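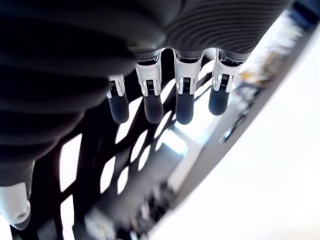
Blog > Around the House > Sorting and Tidying

The Thursday I Finally Started on the Back Room

I have been promising myself I would get to the back room ever since we moved to Nolent, and every month I found something more pressing to do (the gutters, the taxes, a very long phase of baking rye bread that didn't rise). Well, I've started. I can't say I've finished, and if you know me you will have guessed that already, but I have started, and I am feeling so much lighter that I wanted to write it down before I get grumpy about the second half.

The back room is where things go when we don't know where they go. Gift bags, the good tablecloths, extension cords, my mother's sewing patterns, every instruction booklet we have ever been handed. When my cousin Siham came to stay last December she had to turn sideways to get to the window, and she was very sweet about it, but she did ask me over breakfast whether I had a plan. I did not have a plan. I had a roll of trash bags and good intentions.

So this time I did it her way. Siham Ramadan has moved apartments more often than anyone I know, and her method is to take one kind of thing at a time, from wherever it is hiding, and deal with all of it before touching anything else. It sounds slow and it is slow! But I used to go corner by corner, and I'd end up with four little piles of batteries in four different corners and no memory of having made any of them.

I began with linens, which was a kind choice, as linens don't ask you much. Keep it, use it, or let it go to the animal shelter. I got a bit stuck on the pillowcases my aunt embroidered, two of which have gone thin as tissue, and I sat there with them in my lap for longer than I should admit. They're staying. I've put them in with the tablecloths, and I am going to use the sturdier ones on the guest bed instead of saving them for a guest grand enough to deserve them.

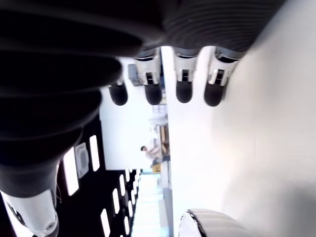 After lunch I moved on to paper, and paper is where I always come undone. I gave myself 30 minutes for the instruction booklets and it took most of the afternoon. We had the manual for a Usmani rice cooker we gave away before the move. We had the manual for a lamp. I kept the furnace one and the sewing machine one and anything with a warranty still running, and the rest went out with the recycling.

The sewing patterns took the most thought. Mom wrote on all of them, little notes about who the dress was for and how much she'd let out the waist, and I wasn't going to rush that. I've ordered a set of flat Tremus boxes, the plain ones, and I'm going to store them lying down so the envelopes stop curling. If anybody has a better idea for old tissue patterns, please tell me in the comments. I have read that you can iron them on low, but I'm a coward.

I also spent $70 on shelving, and I'm telling you that mainly because I told my husband it was less. It's up along the long wall and it wobbles a little on the left, where the floor dips. A folded piece of cardboard has helped. He says he'll do it properly on the weekend with a real shim, and I've said the cardboard is fine, and we'll see which of us turns out to be more stubborn.

Still to come: the cords, the gift wrap, and a carton that says MISC in my own handwriting, which I have moved from house to house and am a little afraid of. I'll do the cords first.

Uzma Bukhari

Recent posts
Rye Bread, Attempt Five
What I Put in Siham's Guest Basket
Walking the Trovunis Path in the Rain
Mending a Quilt Without Matching Thread
Gutters, and Other Things I Put Off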